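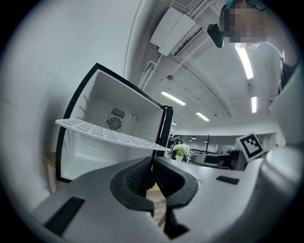

One early user of the file wrote back that the tackle counts for Trotwood away matches were too good to be true, and that anyone fitting a model to them would end up measuring the scorer and learning very little about the players. We agree, mostly. Read the rest of this card with that complaint in mind.

# Tristatetti match events

Version of June 3, 2025

Tristatetti is a table of 2,581 events from 42 club rugby union matches, typed up from paper match sheets. It covers tries, kicks at goal, penalties conceded, cards, replacements and tackles. Each match has one row per event.

## Where it comes from

The sheets came from three clubs: Wutness, Trotwood and Hughes. Each club scored its own matches, home and away. They were not given shared rules beforehand, and it shows. Wutness logs a missed tackle when a player gets a hand on the runner. Hughes seems to need a good deal more than a hand.

## Columns

- `match_id` — our own number, not the league's
- `minute` — running clock, whole minutes
- `team` — club name as written on the sheet
- `shirt` — 1 to 23, blank if the scorer left it blank
- `event` — one of 15 codes, listed in `codes.csv`
- `note` — free text, spelling left alone

## What we doubt

Tries, conversions and cards match the final scores and the referees' reports, so those are probably safe. Tackles are not. Turnovers are worse, and the split between "won" and "conceded" looks like guesswork in the December matches. Minutes bunch up on the fives, which suggests people were filling them in at the next stoppage.

There is no weather column. A version with one was tried and dropped, as "wet" meant whatever the scorer felt like that afternoon.

## Use

Fine for score timelines and for teaching people to clean data. We would not rank players with it, and we'd be wary of anybody who does. Comparing clubs on discipline is possible if you stick to cards.

Corrections are welcome with a copy of the sheet. Corrections from memory will be left in the queue.

We use cookies to remember your settings and count visits. Accept all | Manage choices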